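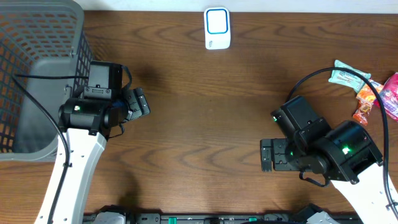 Valdis Mets wrote in after the last gallery that a laundry basket has no business on a good table, it belongs on the floor or on a chair, and if we must do it then put a towel under. Fair enough, Valdis. Half the house agrees with you. The other half has a bad back.

Basket, table, white wall. Gray plastic with the little rectangular holes, on the reddish wood with the wavy dark grain. Towel not used, sorry.

Laundry room gallery, Dalla house
By Līga Krūmiņa
25/02/2022
Reading time: 2 min
Print | E-mail this page

Quick one this time. Was asked for more of the folding and less of the garden, so this is the folding. Big table came out of the dining room when the new floor went in and never went back. Now everything gets sorted on it, sheets, work clothes, the odd curtain. Notes go with the photos, in the order I took them, more or less. Captions written fast between loads so forgive the spelling.

THE TABLE

Came from Pärn, secondhand, 49 with the legs off. Delivery was extra and we said no and regretted it on the stairs. Oiled it twice the first year and once since. Needs it again by March.

Same table, the end by the window. Ring from a coffee cup, been there longer than us. Tried mayonnaise, tried walnut, tried a bit of ash and oil. Still a ring. We put the iron rest over it.

Height. Everyone asks. It's a dining table so it's a bit low for folding standing up, fine for small things, murder for double sheets. Have thought about blocks under the legs. Have thought about it for a long time now.

BASKETS

The holes are the point for me. Damp towels left in a solid tub overnight, you know the smell. With open sides you get a day's grace, maybe more in winter with the radiators going.

Old wicker one, retired. Snagged tights, snagged a good sweater, shed bits into the clean whites. Lives in the shed with the seed trays and is much happier.

The collapsible from Greltico. Folds flat, goes behind the door, pops open when you want it and sometimes when you dont. Handles dig in if it's full of jeans. Good for socks and underwear, wouldn't take it down the stairs with a wet load.

Underside of the collapsible. Four rubber feet to begin with. One is in the vacuum cleaner.

Stack of baskets by the door. Whoever empties one brings it back, this is the rule, the rule is not working.

SORTING

Piles by person first, then by type. We used to do type first and then you stand there with a tower of T-shirts guessing at sizes. This way each person gets a heap and can be shouted at seperately.

Odd socks. All of them in the cookie tin. Emptied it out for the photo, almost 500, and I am not joking, there was a christening sock in there. The pairs we found went back up. The rest went back in the tin.

Towels in thirds lengthwise, then in half, then in half again. Fold to the front on the shelf. My mother did them the other way and moves ours when she visits.

Fitted sheet, attempt one. Rolled it up in the end and put it at the back.

Fitted sheet, attempt two. Corners tucked inside each other while it's still on your hands, lay it down, fold the sides in so the elastic disappears. Much better. Needs the whole width of the table so do this before the piles get going.

Shirts. Top button and the third one, the rest stay open. Straight on to hangers from the line if you can, saves the ironing on the plain ones.

Tea towels, ironed. Yes. It's the only ironing I like.

THE SHELF

Pluvness powder in the big jar, scoop on a string. The scoop used to wander off to the flour bin. We have soft water here so half of what it says on the packet does it, and the dark things come out without the white streaks.

Pegs. Wood ones in the bag for sheets, plastic for everything else. The plastic ones go brittle in the sun after a summer or so and then ping off across the yard.

Stain bar, old toothbrush, saucer. For collars mainly. Rub it in dry, leave it while you do the sorting, then straight in the wash with the rest.

Lost property jar. Buttons, a hair clip, coins, a key to something. If you've stayed with us and are missing a key please write.

THE LINE

Indoor rack on the pulley, lowered. Rope was replaced last fall, the old one had gone fuzzy at the cleat. Goes up to the ceiling where the warm air is and a load of cottons is done by breakfast.

Rack raised. Mind your head under the bath mats.

Outside line in the first decent wind of the year. Pillow cases only, I didn't trust it with the duvet cover.

That's the lot for now. Airing cupboard next time, once I've been through it, there are blankets at the bottom I'm a bit afraid of. If you have a method for king size fitted sheets with one person and a low table, send it, with drawings if possible. Also still looking for a second gray basket with the small holes to match, the shop at Pärn says they only get the white in now. Secondhand is fine. Cracked rim is fine too as long as the bottom is sound.

Valdis, the towel is in the wash. Will put it under when it's dry.

Photo order 2179 for anyone who wants prints of the line ones, quote that when you write.

Print | E-mail this page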